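From: Mohsin Lashari
Date: 9/23/19
Subject: Re: [flarkevby-house] the cable drawer, again

> I opened the drawer under the window to find a pen and got a
> fistful of wires. Can whoever is in charge of cables please
> be in charge of them? Also the label maker is out of tape.

Apparently I am in charge of cables. I missed the vote, which I assume was held in July when I was away.

I emptied the drawer onto the pale table last night and have been working through it one cord at a time. Final haul: 39, of which 6 belong to machines we still own. The white one was the first I put out on the table, and I have yet to find anything it wants to be plugged into.

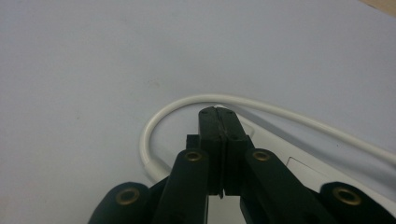
What happens next

1. If a cord is yours, claim it by replying here. "I think I had a white one once" will not be accepted as a claim.

2. Keepers get coiled loosely, tied, and put back in the drawer. Please don't wrap them around your hand and yank. We lost the Carberg charger that way.

3. The rest go in the box by the door, and then to the electronics drop-off.

I have ordered 2 rolls of tape for the label maker. The pens are in the other drawer, under the Tuvanum manuals.

Mohsin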